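Kendura K4 Compact Refrigerator
Product page: description, installation, operation, care

Product family: Kendura tabletop cooling
Supplied by: Plitero
Part number: K4-169

General

The K4 is a small single-compartment refrigerator for use on a table, counter or low shelf. It has a black outer frame and a white liner. Cooling is fan-assisted: air is drawn across the cold plate behind the rear wall and returned to the compartment through a round vent at the back. One wire shelf is fitted. There is no freezer section and no ice tray.

The unit is intended for drinks, fruit, packed lunches and covered leftovers in offices, workshops, dorm rooms and vans. It is not approved for medicines, laboratory samples or raw meat held longer than one day.

Contents of the carton

Cabinet with door, hinge pins installed
Wire shelf, white, coated
AC power cord
DC power cord with fused plug
Drip tray
4 adhesive feet
Instruction sheet

The door ships closed and taped at the upper corner. Remove the tape before first use. Residue can be taken off with warm water and a drop of dish soap. Solvents will haze the liner.

Placement

Set the cabinet on a level surface that can carry its loaded weight without flexing. Folding tables are acceptable if the leg locks are engaged. Leave a hand's width behind the rear grille and half that on each side. The K4 must not be built into a closed cupboard.

Keep the power cord off the walking path. If the cord has to cross a floor, run it under a cord cover or along the wall. Excess cord should be laid in loose coils beside the cabinet and not stacked on top of it, as the top panel sheds heat.

Do not place the unit next to a heater, on carpet, or in direct sun. Cooling capacity is specified against room temperature, and a warm room will be felt inside the compartment within the hour.

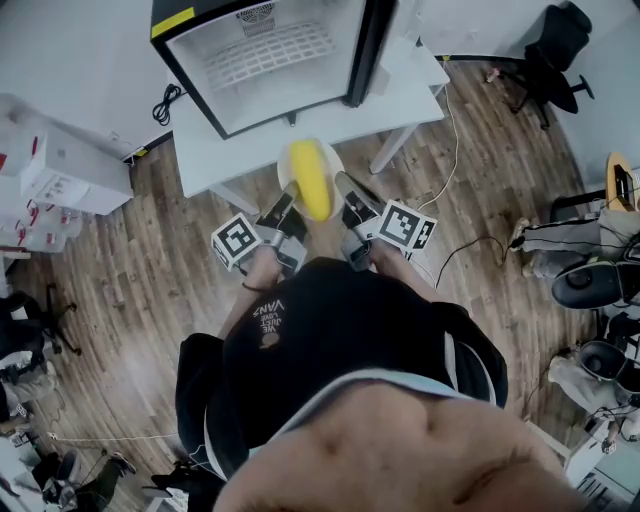 After moving the unit, let it stand upright for ten minutes before connecting power. Allow two hours of running time before loading food. The fan runs continuously during this period.

Loading

The shelf sits on molded ledges and has two positions. The upper position leaves room for standard cans below. The lower position is used for a small bowl or a covered plate. With the shelf removed, the compartment takes bottles standing up.

Keep the round vent clear. A bag or box pushed flat against it stops circulation, and the front of the compartment will run warm while the back frosts. This is the most common cause of service calls on the K4 and is not covered under warranty.

Produce notes: apples, grapes and cut fruit keep well on the shelf. Whole bananas should stay outside the unit, on a plate or in a bowl, until ripe. The peel darkens at low temperatures although the fruit inside remains usable. Cover anything with a strong smell. The liner will pick up onion and hold it for weeks.

Door

The door can be hung left or right. To change sides, lift the upper hinge pin with a flat screwdriver, tilt the door forward, and take it off the lower pin. Move both pins and the plastic plugs to the other side, then refit. The cabinet may be cleaned or inspected with the door off, but it should not be run that way. Frost will form around the vent and the fan may stall.

Check the gasket after refitting. A strip of paper closed in the door should drag when pulled, on all sides.

Cleaning

Disconnect power at the wall. Take out the shelf and drip tray and wash them by hand. Wipe the liner with a damp cloth and dry it fully. Use a soft brush on the vent; do not spray liquid into it. The fan is rated for almost 3,033 hours between cleanings of the rear grille, although in a dusty shop the interval should be cut in half.

Troubleshooting

Fan runs, compartment not cold: check vent clearance, rear clearance and room temperature, in that order.
Fan does not run: check that the cord is pushed fully into the rear socket. On DC supply, check the fuse in the plug.
Rattle at the back: the shelf is touching the vent ring. Pull it forward until it drops into the ledge notch.
Water under the cabinet: drip tray full or not seated.
Clicking from the power supply: disconnect and contact service.

Spare parts

Shelf, gasket, drip tray, hinge set and both cords are stocked separately. Doors are supplied in black only and are shipped without pins. Orders for the earlier Amano-pattern hinge should state so, as the pin diameter differs and the two types do not interchange.

Warranty and service

Limited warranty of 1,000 days from purchase, cabinet and cooling module. Cords, feet and shelf coating are excluded. Service requests are handled by Urmila Tyagi at the Plitero parts desk. Technical questions on DC wiring go to Kuldeep Nigam. Have the serial number ready; the label is on the rear panel, under the grille.

Page last revised in September. Change: door reversal procedure rewritten, paper test added.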